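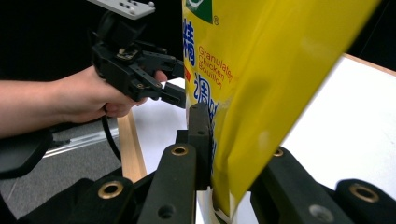
Demetrius Yazzie, commenting on the first draft of this report, asked that dry seasonings be treated separately from other packaged goods, as a soft bag of bouillon will not stand on a shelf and is easily lost behind tins. The present version follows his suggestion.

2. Storage of granulated seasonings

The project examined how dry goods are kept in the shared kitchen at Larnside, which serves 21 residents. The work was carried out in October and covered the dry store, the two wall cupboards and the open shelf beside the cooker. An inventory drawn up at the start listed 99 packaged items. Seasonings made up the most varied group, and granulated chicken bouillon was the product for which residents most often asked to have a fixed place.

Bouillon granules take up moisture readily and form lumps when a bag is left open near steam. Large bags are economical, but they pass through many hands before they are finished. A glossy plastic bag, such as the yellow one shown at the head of this report, also tends to slide when it is laid on top of others.

2.1 Arrangement adopted

Bags were moved from the open shelf to the lower section of the dry store. Each bag is now kept upright in a straight-sided tub, with the product name facing outwards. Where a label is printed in more than one language, the side that most residents can read is turned to the front. Opened bags are folded down twice and clipped. The date of opening is written on the clip.

Ilham Lahlou prepared the shelf plan and the label list. The tubs were bought from Benmoussa and have a combined capacity of nearly 454 litres, including those set aside for rice and flour.

2.2 Points outstanding

The lower section is difficult to reach for residents who cannot bend easily, and a second position at waist height should be considered. Refill quantities have not yet been agreed. The shelf plan is attached as Appendix B.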